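Keeping Borrowed Books (and Your Own) Alive at Home
Shelf & Drawer, the household tips page of the Allbridge Library newsletter
6/15/23

The Allbridge Library lent out 3,206 items in January, and I would guess that a fair number of them spent the month under somebody's cereal bowl. I worked the returns desk for 17 years. I have peeled a slice of American cheese out of a biography. These tips are offered without bitterness.

Pick one place

Borrowed books wander. They go to the bathroom, the car, the foot of the bed, and then you get the notice and accuse your family. Choose one shelf, basket or chair and make it the library spot. It should be something you walk past on the way to the door. A tote bag on the doorknob works too, provided you don't start using it for onions.

Write the due date on a sticky note and put it on the fridge. Don't put it on the book. The glue stays behind and collects lint.

Wet books

Speed matters. If the pages are damp, stand the book on end with the covers open a little and the pages fanned. Aim a fan past it, low speed. Change the paper towels between the pages every few hours and go to bed at some point.

If it's soaked and you can't deal with it today, wrap it in wax paper, put it in a freezer bag and freeze it flat. This buys you time. Label the bag. Jade Wragg in my building thawed a cookbook next to a pork loin and has views on the subject.

Please skip the hair dryer, the oven and the microwave. Library books may have a security tag inside, which contains metal, and microwaves feel strongly about metal.

And if it's our book, call us before you do anything heroic. A damp book returned with a confession is a normal Tuesday. A damp book slid into the drop box on top of 40 dry ones is how I got my blood pressure.

Smells

For your own books only: put a few inches of plain clay cat litter in the bottom of a lidded bin, set the books on a rack above it, close the lid and wait two weeks. Baking soda in an open dish does the same job more slowly. Dryer sheets just give you a musty book that also smells like a dryer sheet.

Cigarette smoke takes longer. Perfume takes forever. Check for live mold first, and if the spots are fuzzy, keep that book away from the others.

Sticky covers

Plastic-covered jackets wipe clean with a barely damp cloth. For label residue, a dab of rubbing alcohol on a cotton ball, tested in a corner. Peanut butter removes glue too, and I've read that tip in several places, and all of those people now have peanut butter on a book.

Uncoated paper and cloth covers shouldn't get wet at all. Use a dry sponge or a soft white eraser and small strokes.

Torn pages

Leave the clear tape in the drawer. It yellows, it shrinks, and it takes the print with it when it finally lets go. Tuck the loose page back in where it goes and tell the desk. We have the right tape. Witold Żak has mended 850 pages down in the back room and gets cross when people beat him to it badly.

Storing the overflow

Basements and attics are where paperbacks go to swell. An inside closet is better. Pack books upright or flat, never spine up, and use small boxes you can lift. A big box of encyclopedias is a piece of furniture.

Sort the bins and baskets before you buy more of them. Most homes have plenty already, full of cords.
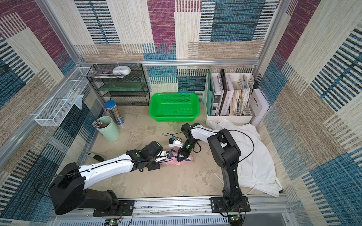
Household storage pieces set out along the back and sides.

Keep books a couple of inches off a concrete floor, on a pallet or a few scraps of lumber. Silica packets from shoe boxes can go in with them. Mothballs can't, unless you want every mystery you own to smell like a great-aunt.

Magazines

Keep the article, recycle the rest. Slip the pages into a sheet protector and put those in a binder by subject. If you have a decade of one title, ask before you haul it over. We get offered a lot of old magazines, generally in the rain.

Bookmarks

Acceptable: a receipt, a ribbon, an index card. I have also found bacon, a saw blade and a signed check. The check was returned to its owner. Rubber bands and paper clips leave dents and rust, so take them off before the book goes back on the shelf.

Next month: pencil sharpeners, and what to do about the junk drawer.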